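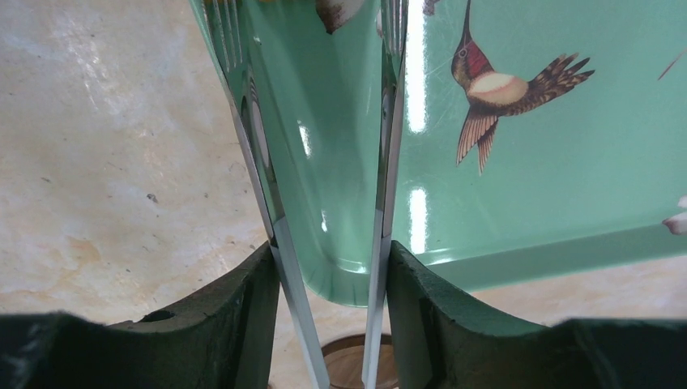
*Green tray, held at the rim.*

# Rerkari Cinema: pre-opening safety walk, August

Walked by: Chandrasekhar Shenoy
Received by: Kiri Kingi, house manager
Start: 9:15 a.m., doors at noon
Capacity on the license: 462 across Screens 1 and 2

Marks are OK, FIX (before the next show) and WATCH (look again next month). "Kind of" is not a mark. Whoever wrote it all over the July sheet, please see me.

## Exits and aisles

- [x] **Exit signs lit, both screens.** OK. The one by Screen 2 still buzzes. Patrons will assume it is the sound design.
- [ ] **Exit doors open fully with one push.** FIX. The left rear door in Screen 1 opens fully with one push and a shoulder. It also needs the cardboard superhero moved from in front of it. He was there in July, he is wider than the door, and his movie has left the building.
- [x] **Aisle step lights.** OK on both sides of Screen 2. Screen 1 has a dim strip at row K, bright enough to pass.
- [ ] **Aisle carpet flat and fixed.** FIX. The seam near row F has come up again. The tape holding it down has also come up, so there are now layers.
- [x] **Outside path from rear exits clear to the street.** OK. Bins have been moved back behind the painted line.

*K.K.: Superhero relocated to the lobby. Kids are delighted. Carpet man booked.*

*C.S.: Relocated to which part of the lobby? I ask with the fire panel in mind.*

## Seating

- [x] **Seats bolted down, Screen 1.** OK.
- [ ] **Seats bolted down, Screen 2.** FIX. H7 rocks. The sign taped to it says "rocks," and people have been choosing it on purpose.
- [ ] **Recliners stop when obstructed.** WATCH. Tested the Jokent recliners with a rolled-up coat, per the manual. All stopped. One of them thought about it first. Back-row recliner by the wall is slow enough that I'd keep small children out of it until the fitter has been.
- [x] **Wheelchair spaces clear.** OK, and no spare chairs stored in them this time. Thank you.

## Projection booth

- [x] **Booth door closes and latches by itself.** OK.
- [ ] **Lamp hours logged.** FIX. The log for Screen 2 says 600. It also said 600 last month, and we have shown a three-hour war epic four times a day since then. Either the lamp is resting between reels or the log is.
- [x] **Exhaust fan running, filter clean.** OK.
- [ ] **No food or drink in booth.** FIX. I found nachos on the server rack. They were warm, and so was the rack.

I realize the booth is a long way from the lobby and that a person has to eat. A shelf outside the door would settle it, and I've asked for one on every sheet since I took this job. 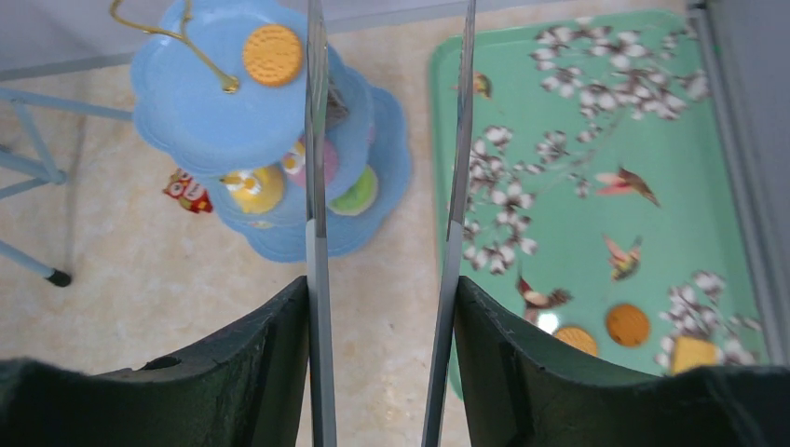 It could go on the landing, at elbow height, well away from the handrail. If we can find the money for a cardboard superhero, we can find it for a shelf.

*K.K.: The superhero was free. Shelf approved anyway. Lamp hours read off the projector menu and entered properly. You will not like the number.*

## Concessions

- [ ] **Popcorn machine guard and kettle.** WATCH. The Wendis has a loose hinge on the front door. It holds shut if you close it gently, which on opening weekend it will not be.
- [x] **Kettle cord and plug.** OK.
- [ ] **Floor behind counter dry and free of oil.** FIX. Skated slightly. Mat to go back down after every mop, including the late one.
- [x] **Hot surfaces labeled.** OK. The handwritten "HOT, YES REALLY" may stay.
- [x] **First aid box stocked.** OK. Burn gel is in date. The plasters are all cartoon ones, but they stick.

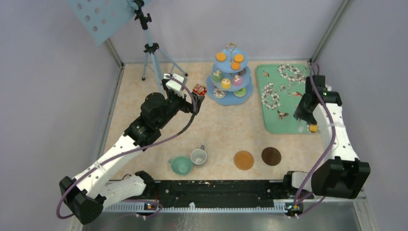 *Small red packet; beige tabletop.*

## Fire equipment

- [x] **Panel shows no faults.** OK.
- [ ] **Panel visible and reachable.** FIX. See superhero. I had to reach around his cape.
- [x] **Extinguishers tagged and in date.** OK. Godoy serviced them, and I checked the tags against their sheet.
- [ ] **Extinguisher 2973 on its hook.** FIX. Found propping open the staff room door. It is very good at it. Buy a wedge.
- [x] **Staff can state the assembly point.** OK. I asked at the box office and got the right answer, then directions to the restroom.

*K.K.: 2973 is back on the hook, wedge bought. Superhero now in my office, where he blocks only me.*

*C.S.: Accepted. Second walk at 11:30 a.m. for rear door, row F carpet, H7 and counter mat. If H7 still rocks, rope it off and take it out of the seat map before the matinee goes on sale.*

**Second walk:** door OK, mat OK, H7 roped off. Carpet still FIX, row F closed for the day.

Signed: C. Shenoy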